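Ticket: Second bench, arm cell: parts list and budget line
Opened by: Hartmut Wunderlich
Site: Giststead
Category: Equipment planning
Priority: Normal
Status: Open, waiting for quote

Original request, 7/20/19

Hello all,

I'd love to get the second two-arm bench into the January budget, and after a morning with the first one I'm keener than ever! The trouble is that our planning sheet still has one line that says "arm cell, complete" and no breakdown under it. Wosumel can't quote against that, and I can't blame them. Could someone help me split it into proper lines?

What I have so far is the pair of arms, the table, the black frame, the grippers, and a box of things to pick up. The last one sounds silly as a budget line but it matters a great deal to us. Nested bowls are a brilliant test for a gripper (thin walls, rims close together, little tabs sticking out all over the place) and I want the same set on both benches so the two can be compared.

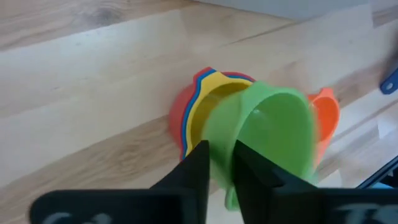
My other question is about fingers. The current sheet allows for one pair per arm and no spares. I'd like 3 spare pairs on the order from the start, as Flenomum charge carriage on every parcel and we always end up ordering twice.

Reply from equipment planning

Hi Hartmut, happy to help. I've split the line as you asked. The frame and table are now separate because Reuter will only supply the frame. Two things I need from you:

1. Does the new bench need its own floor mats, or can it share?
2. Is 2,254 the figure for the frame alone, or frame plus fitting? Your sheet has it in both columns.

Reply from Hartmut Wunderlich

Wonderful, that was quick! Its own mats, please, with the striped edging like the ones we've got. The 2,254 is the frame plus fitting. I've taken it out of the other column, so the total should drop and we may have room for the spare fingers after all.

While I was at it I looked at the bench again with the planning sheet in hand and found more that we'd left off. Cable ties and guides, for one. There's a lot of cable on each arm and I'd like it tidied on the new bench before anyone starts work. Please add a set of measuring cups and a clear tub as well. They cost next to nothing, but if they aren't on the list they won't get bought.
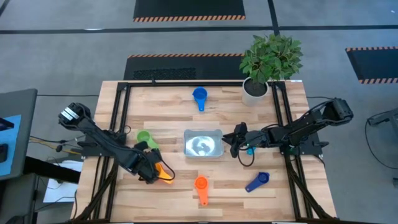
Bench one at Giststead, with both arms, the clear tub and five measuring cups.

Reply from equipment planning

All added. Cups, bowls and tub are under "test items", cable guides under "fitting". I've put the spare fingers in as a separate line so they can be approved without holding up the arms. Still to come: a delivery time from Wosumel, and the table size from you.

Reply from Hartmut Wunderlich

Same size as bench one, please. I'll measure it this afternoon and put the numbers in the sheet. Really looking forward to this one!

Status changed: waiting for table size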